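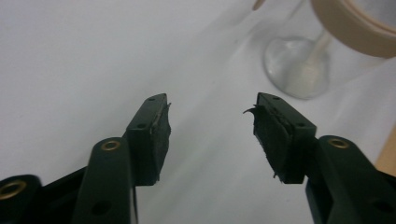 Home | Talks | Notes | Archive | Contact

Speaker notes: indexing parish letters at Sulholm
Kaj Østergaard. Last updated January 2026
Print this page | E-mail this page

Slide 1. Scope: 17 boxes, mostly letters to the parish office. Say early that the Hjaltadóttir papers are excluded.

Slide 2. Place names. Spellings drift between clerks. We index the spelling as written, then add the modern form in a second field. Pause here for questions.

Slide 3. Undated letters. Use the postmark if there is one - otherwise leave the date field blank. Do not guess from the handwriting.

Slide 4. Access. Readers may order three boxes at a time. Lærke Laxdal takes questions on copying.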